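Friday, October 6, 2023
Flornent sim, doorway runs

Reran the doorway set with the new depth scaling. Same start poses as the February batch, same seed list, 1000 episodes. Only the gap estimator is different: it now works out the opening from the two door edges and ignores whatever the room behind is doing. The old version kept locking on to furniture in the far room and calling that the near edge.

Head tilt left in on purpose. Griltico renders come out level unless you set the roll by hand, and the February numbers were all on level views, so they flattered us.

Policy gets both grippers raised in front of the torso before it goes for the gap. I haven't touched the arm posture. Views below are from the house with the red room past the doors.
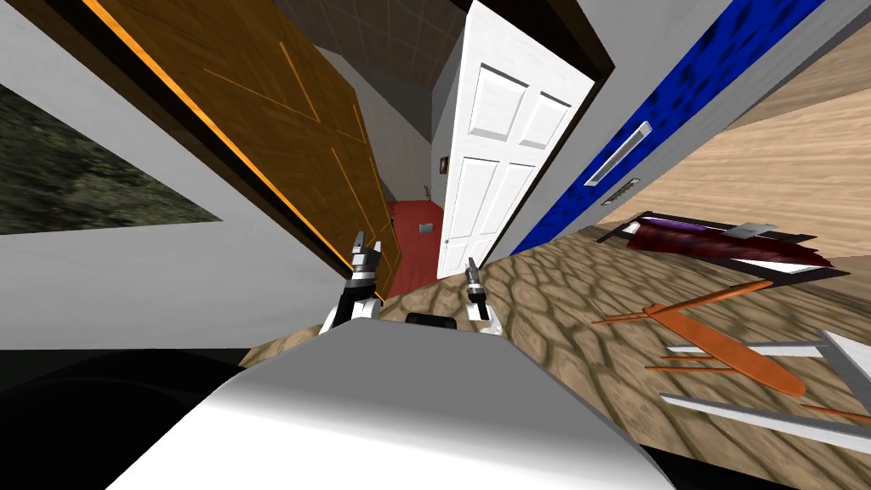 Wooden door to the left of the gap, white door to the right, in both. 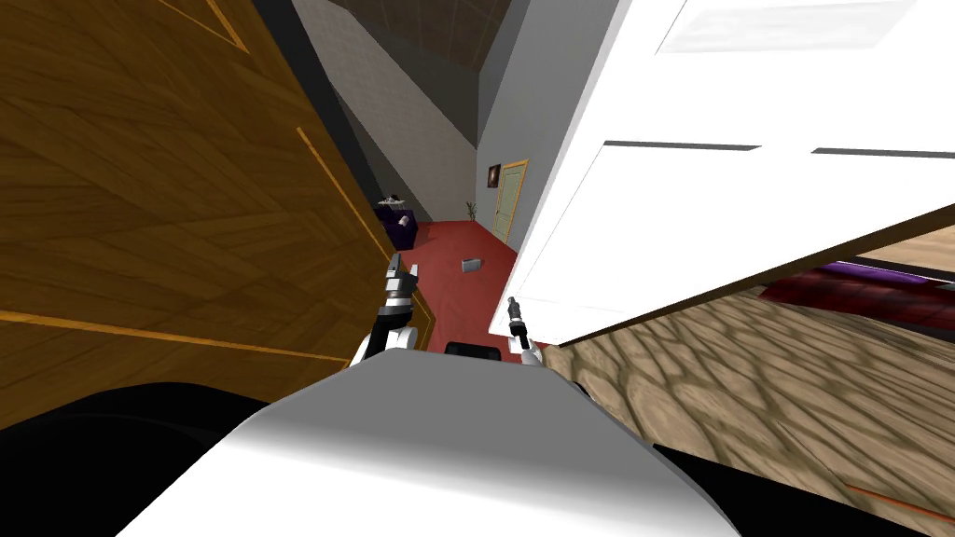

Nattawut Thongdee thinks the edge method will fall over as soon as one door is nearly the same colour as the wall, and wants the white-on-white houses run before any of this goes to Wiriya. He also asked why the threshold is still 14 when the depth units have changed. Fair point, I had carried it across without checking.

To do:
Redo threshold in new units.
White-on-white houses, both roll settings.
Episode 3256 from the old log stops at step 2 with no error. Look at it again.
Ask for more disk on Skisitz, the renders have filled it.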